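Saturday at the Altorero laundry open day

Print
E-mail

I have wanted to get inside the Altorero place ever since they papered over the front windows last winter, so when the open day went up on the library noticeboard I put my name down before I'd even checked whether I was free. (I wasn't. Sorry, Mum.) It's the old tile showroom on the corner past the hardware store, and if you remember it from the tile days you won't recognise it. They've pulled out the false ceiling and the carpet and painted everything a very pale grey, and the light in there is gorgeous. I'd happily do my washing in there every day of the week.

For anyone who missed the flyer, Altorero runs classes and try-outs for people who want to get better at looking after their clothes. Washing, drying, mending, folding, stain removal, all the stuff my nan knew and I don't. The open day was a taste of everything, free, with tea, and we got through the lot between nine in the morning and lunch. I came home with a sore back, a sample bottle of Kiro wool wash and a lot of opinions.

Parking first, as somebody always asks. There's a little lot behind the building but it was full by the time I turned up, so I went round to the side street by the oval and walked back. Go in by the side door. The front one sticks, and I stood there heaving at it like a goose until a man with a pram waved me round.

They split us into groups of seven, and I was lucky enough to get Toshiko Hirose for the washing part. She used to look after costumes for a touring theatre company, so she has washed things you and I would never dare - beaded bodices, wool coats that had been sweated through eight shows a week, a horse costume. She talks fast and she's very funny and she doesn't go easy on you. Her opening question was how many of us had cleaned our door seal in the past month. Two hands went up and I'm fairly sure one of them was fibbing.

So we started with the seal! I'd never given mine a thought beyond fishing the odd sock out of it. Toshiko had us pull the rubber back with our fingers on one of the older practice machines and wipe right down into the fold with an old face washer and warm water, and what came out of there was disgusting. Hair clips, grit, something grey. Then she had us smell it. I went home and did mine that same afternoon and I'm not going to tell you what I found, except that I'd been blaming the dog.

After that came sorting, which I thought I knew about. I do lights and darks, like everybody. Toshiko does lights, darks, navy (!), heavies and "anything with a zip that hates you". Her reasoning on navy is that it picks up pale lint worse than black does and shows it more, and that a good navy top washed with towels looks ten years old by Easter. I own a lot of navy. She also turns everything dark inside out, does up the zips, leaves shirt buttons undone and never fills the drum further than she can fit a hand in on top. I've been cramming mine to the roof for years. 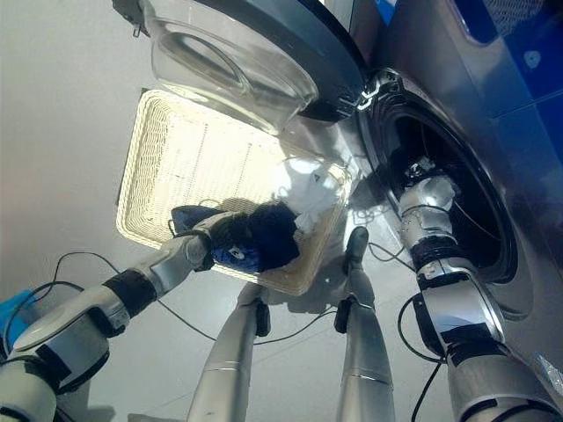
Navy over the basket, with the washer door wide open.

The baskets got me more excited than they should have. They use rectangular ones with a cream woven finish and rounded corners, low enough to sit on the floor right under an open front-loader door, so the washing has hardly any distance to travel. My tall round hamper at home looks very nice in the corner and is useless for this. I've been dropping wet pillowcases on the laundry floor since we moved in and cursing the machine, when all I needed was something wide and squat. I asked where they'd bought them and was told they came in with a shop-fitting job lot, so no luck there, but I've seen similar at the op shop and I'll be keeping my eyes open.

I also fell a little bit in love with one of the washers. Rounded silvery front, big domed glass door, a bit of deep blue up top - it looks like something off a boat. I'm told a machine in that general class will set you back $3890 with delivery, so the love affair ended there and then. Our old Wang still spins, it only walks across the floor on heavy loads, and Toshiko reckons a quarter turn on the front feet might fix that. I've got a spirit level out and everything. Will report back.

One thing I would have liked was more on detergent. We got a quick talk about using half of what you think you need, which everyone nodded at, but then there were three questions at once about vinegar and the whole thing went off the rails. For the record, Toshiko is against vinegar in the softener drawer and a gentleman in a cricket hat was very much for it. They were still at it over the scones.

Oh, the scones. Fudau did the catering, the bakery by the station, and they'd sent over two big trays of date scones and a slab of lemon slice that disappeared before I got a proper look in. Tea in real cups too. There was only one table to put anything down on, so people were balancing saucers on top of the ironing boards, and I'd gently suggest another trestle for next time. Somebody's little boy spent the whole break spinning the drum of the practice machine by hand and I've never seen a child so content.

After tea we swapped over to Si-eun Geum, who does the finishing and folding, and who could not be more different. She's very quiet and very calm, and she had a roomful of adults pressing seams flat with their palms in complete silence. Her big thing is that most ironing can be skipped if you take the washing out as soon as it's done, give each piece one good snap and smooth it while it's still a tiny bit damp. She did a linen shirt that way and it came up lovely. I did one that looked like I'd slept in it, but I'm assured it takes practice.

We worked in pairs on jumpers, trousers and a pile of padded things, and the padded things were the hard part. You want to squash the air out but you don't want to leave a hard crease across the filling, so you sort of lean on it and roll, slowly, from the hem up. My partner had a knack for it. I kept ending up with a sausage.

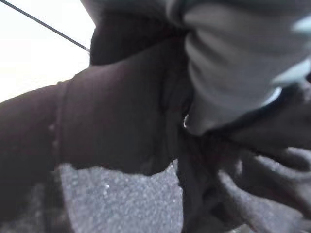
Si-eun is also fierce about pilling. She keeps a fabric comb in her apron pocket and runs it lightly along the seams and under the arms before anything gets folded, always with the garment lying flat and always in one direction. She won't have the battery shavers near anything knitted. Brown and charcoal are the ones to watch, she told us, they go along looking perfectly fine indoors and then you step out into daylight and you're covered in specks. I checked my cardigan. I was covered in specks.

Her other tip, and this one I've already used, is to fold to the shelf. Measure the shelf first, then cut a bit of card to suit and fold everything around it so the stack comes out even. I made one out of the back of a cereal box on Sunday night and did all the T-shirts, and it took most of a movie but the cupboard door closes now. I opened it twice before bed to have another look.

We ran a bit over at the end and I missed most of the mending corner, which I was sorry about as there were darning mushrooms laid out and a jar of the most beautiful wool ends. The people who'd been in that group came out showing each other their socks. There's a proper mending class starting in September, four weeks, evenings, and I've signed up for that with my sister (she doesn't know yet). You need to bring your own needle and one thing with a hole in it. I have plenty to choose from.

A few odds and ends if you're thinking of going to the next one. Wear short sleeves, or sleeves you can push up and forget about. The toilets are out the back and up two steps, and there's a ramp if you ask at the desk. It gets warm with the dryers going, even with the side door propped. Bring a bag for your bits and pieces, and take your own pen, as the sign-up sheet had one between the lot of us and it was running out. And if you've got a stain you've given up on, take it along! A woman in my group brought a christening gown with an old tea mark on the collar, and Toshiko took it off to soak in a basin by the window with a note pinned beside it. It was still in there when I left, so I'll have to find out how it went when I'm back for the mending.

Print
E-mail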